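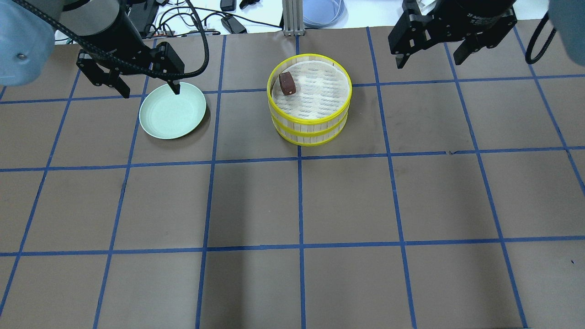

How does steam cook food?

You have probably seen steam rising from a pan of potatoes or from a hot bath. Steam can also cook a whole meal. People have used it in their kitchens for thousands of years, and it needs very little equipment.

What is steam?

Water can be a solid, a liquid or a gas. When it is frozen it is ice. When it is heated enough it boils, and the liquid turns into a gas called water vapour, or steam.

At sea level, water boils at 100 degrees Celsius. High up a mountain it boils at a lower temperature, so food takes longer to cook there.

You cannot see pure steam. The white cloud above a kettle is made of tiny drops of water. They form when the steam meets cooler air and turns back into liquid. Look closely at a boiling kettle — from a safe distance — and you may notice a clear gap between the spout and the cloud.

How does the heat get into the food?

Steam carries a lot of energy. When it touches a cold dumpling, it cools and changes back into water. This is called condensation. As it condenses, it gives its energy to the dumpling, and the outside gets hot. The heat then moves slowly towards the middle. Small pieces of food cook faster than large ones, as the heat has less far to travel.

What is a steamer?

A steamer holds food above boiling water so that steam can reach it. Many are made of metal. Others are round baskets made of bamboo, with gaps in the base that let the steam through. Baskets can be stacked, and the steam rises from one to the next. Once the food is cooked it can be moved to a plate.

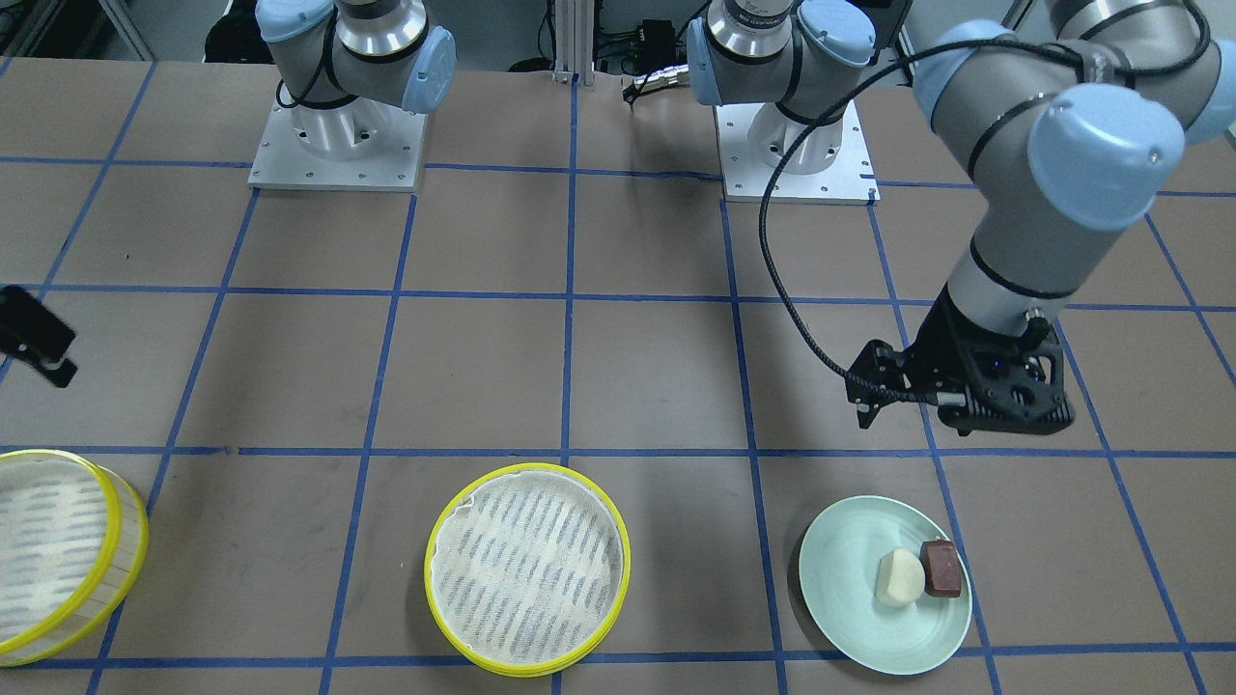 Why is steam dangerous?

Steam can burn your skin very badly. It condenses on your hand just as it does on a dumpling, and gives up its energy in the same way. Always ask an adult to lift the lid. They should tilt it so that the steam escapes away from their face.

Try it: make a cloud melt

You will need a cold spoon, a mug of warm water and an adult to help. Hold the spoon over the mug for a minute. Drops of water will form on the underside. Now dry the spoon, warm it in your hands and try again. Are there more drops this time, or fewer?

Words to know

Condensation — when a gas cools and becomes a liquid.
Water vapour — water in the form of a gas.

Written by Sheena Imrie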